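How do you stop offcuts of wire taking over a worktop?

Samuele Barbieri
27th July

I strip and trim a lot of thin wire at home and the bits get everywhere. Carpet, socks, once a sandwich. I bought a Prosalmont desk tidy with 18 little drawers and have so far used one of them, mostly for biscuits. Should I be sorting by length, by colour, or moving house? The worktop is white, if that matters, and I have 30 pounds left to throw at the problem.

Mikkel Ketilsson

Moving house won't help, they come with you. Take the drawers back if you can. Drawers need opening, and a person holding pliers doesn't open drawers. Get open tubs with a wide mouth, put them where your hand already goes, and sort by what happens next: keep, reuse, scrap. Length is a hobby.

A damp kitchen sponge picks up the tiny ones. Shake it over the bin and don't put it back by the sink.

Munshi

magnet

Korken

A magnet won't touch copper, Munshi, though I admire the brevity.

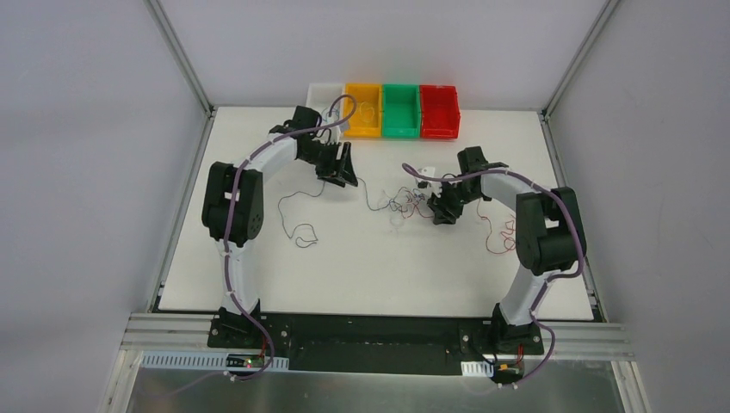
I'd go further than Mikkel and give each tub its own colour, then leave them in the same order for ever. Labels fall off, and mine were in handwriting even I dispute. A row along the back of the table does nicely, white, yellow, green and red side by side, with the wires going in the yellow one and the rest of the table to work on. You will still get strays all over the tabletop. At least on white you can see them, so keep yours, and sweep towards the tubs before you stand up. Long pieces want a loose coil and a twist round the middle, or they climb out again overnight.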